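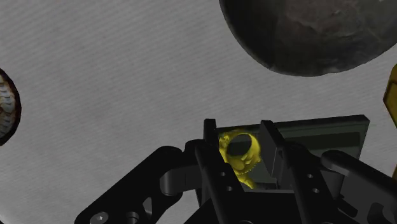

3.2 Sorting the precipitation reports

Reports of precipitation type came from two sources. The first was the set of automatic stations at Misberg and Wideck, which log a type code along with air temperature, dew point and wind. The second was the group of trained observers in and near Robichaud, who wrote down what was falling outside their homes each time they noticed a change. After duplicates were removed, the observer set held 290 reports for the season.

The two sources do not use the same words. The station code has separate entries for ice pellets and for mixed rain and snow, while observers often wrote only "sleet," a word that several of them used for both. Where an observer added a remark such as "bounced off the car" or "rattled on the window," we treated the report as ice pellets. Where the remark spoke of slush or wet flakes, we treated it as mixed rain and snow. Reports with no remark were left in a class of their own and were not used in the scores in Section 4.

Freezing rain was harder. An observer standing on a porch can see rain and a thermometer, but may not see ice until it has built up on a railing or a branch. Many of the freezing rain reports are therefore likely to be late. We compared each one with the wet-bulb temperature at the nearer station and, when rain was already being reported there with the wet-bulb below freezing, moved the start of the event back to the station time. Vasilis Kos and Ustyna Bondarchuk did this by hand and separately, then went over the cases where they disagreed. Most of the disagreements came from one long event in January, when the temperature at Wideck crossed the freezing mark several times before dawn.

Dorin Barbu checked the station clocks against the network log. The clock at Misberg had drifted by almost 4 minutes by the end of the season. We corrected the drift as a straight line in time, which may be too simple, but the forecast output is hourly and the error is small next to that.

Figure 2. Computer-rendered view of a round tabletop with a light gray ribbed cloth. A single dark ring stands on edge near the far rim.
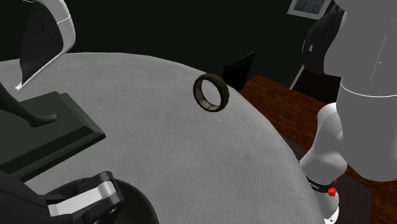

Forecasts were then matched to the reports. For each report we took the forecast valid at the nearest full hour and at the nearest grid point on land. Two observers live close to the lake shore, and for them the nearest point on the grid is over water, where the lowest model layer runs warm in early winter. Moving to the nearest land point raised the number of snow matches at those addresses and left the others unchanged.

When a report fell halfway between hours, the earlier forecast was used. We tried the later one as a test. It changed the matched type in few cases, nearly all of them at the front edge of a band, where snow was turning to ice pellets over the course of the hour.

3.3 The warm layer

The type scheme depends on the depth and strength of the warm layer above the ground. We took the warm layer to be any unbroken layer with a wet-bulb temperature above freezing that lay over a colder layer reaching the surface. If there was more than one, only the deepest was kept. A sounding site would have been a better check on the model profile, but the nearest one is too far away to be of use on days when the boundary between rain and snow runs through the valley.

In place of soundings we used the temperature record from the Dotano ridge mast, which stands well above the valley floor. The mast reports every 45 minutes. It cannot give the depth of a warm layer, only whether the air at that height is above or below freezing, and it was iced over during part of the January event. Readings from that period were dropped after Virgil Ilie noted that the temperature trace had gone flat while the pressure kept falling.

The mast and the model agreed on the sign of the temperature in most of the remaining hours. The model tended to bring warm air over the ridge too early when the low passed to the west, and to clear it out too slowly behind the front. Emilian Cozma had seen the same delay in an older version of the model, with a coarser grid. We made no correction for it here, and the scores in the next section are for the forecasts as issued.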